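Treltine Canvas and Rubber Cleaner, 11 oz

Reviewed by Ashraf Kettani
2025-04-30

I bought this to replace the Maleo foam I had been using, which left a chalky film on dark fabric. Treltine comes as a thin gel in a squeeze bottle, with a short nylon brush in the box. The cap is stiff when new and loosens up after a week.

The directions are printed on the back in small type. Wet the brush, put on a line of gel, scrub in circles, wipe with a damp cloth. Take the laces out first and wash them in a bowl. One pair takes me some 15 minutes, and most of that goes to the edge where the canvas meets the sole. 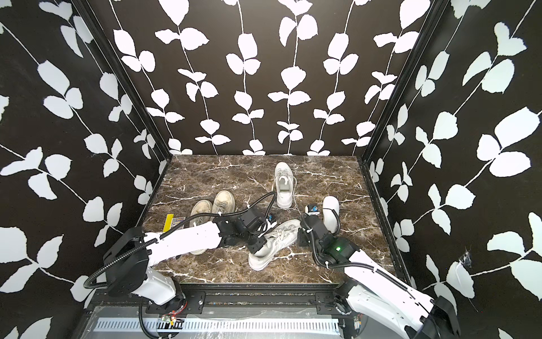 On rubber the gel does very well. Scuffs on the toe cap lift with light pressure, and gray marks along the sidewall need a second pass. Canvas is slower. General dirt comes out, but grass stains only fade, and the old coffee spot on my white low-tops is still there – lighter, but there. I tried it three times and gave up.

Rinsing matters more than the directions let on. The first time, I wiped the shoes once and set them by a window, and by morning there was a yellow line above the sole. A second wipe with clean water fixed it. Now I stuff the toes with paper towels and dry them in the shade.

The brush is the weak part. The bristles splayed by July of last year, and I switched to an old Cosgrove nail brush, which has a better grip anyway. Treltine doesn't sell the brush separately.

The smell is mild, a bit like dish soap. I would not use it on suede, and the label says the same.

Good: strong on rubber, no film, a little goes a long way.
Bad: poor brush, needs careful rinsing, weak on grass.

I'm on my second bottle.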